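Against the loyalty card

Meirion Bellis
29th December

My purse will no longer shut. I went through it over Christmas at my sister's and found cards for a bakery, a chemist, two coffee chains and a garden centre I have been to once, in May, to use the toilet. All of them tell me I am a valued member. I don't remember applying.

The one that set me off is Mollia, the supermarket on Bargate. Since the spring it has run two prices for nearly everything. Butter is one price if you scan the card and a good deal more if you don't. The shop calls the lower figure a reward. I have shopped there for 19 years and I remember what butter cost the week before the scheme came in. It was the lower figure. The reward is being charged what we were charged already, and the rest is a fine for leaving your card in the other coat.

I am told I'm being unfair. My neighbour Kumiko Okabe keeps a careful note of her points and reckons she is ahead. She may be. She also drove to the big branch out of town to spend a voucher on a casserole dish, and she owned a casserole dish.

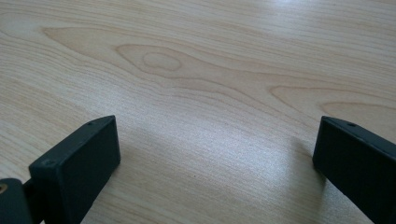
Then there are the points themselves. I had 341 of them at the last count, which sounds like something until you learn that the first voucher arrives at 2000. Points lapse if you don't use them, and the date they lapse is in the app, under a heading I would never have thought to press. If a bank looked after my money like that I would move it.

Supporters say the shops learn what we like and can serve us better. I'd like to see some sign of it. Mollia has had months of my receipts and still sends me offers on cat food. I have never had a cat. What it does know is when I shop and how much I'll put up with paying for coffee, and I doubt it gathers that for my benefit.

Dwayne Thibodeaux, who has the greengrocer's across the road, has no card, no app and one price. His leeks are sometimes dearer. I can at least read the label and know what I'll be asked for at the till.

I cut up the bakery card last night. I've kept the Mollia one, I'm sorry to say. We were out of butter.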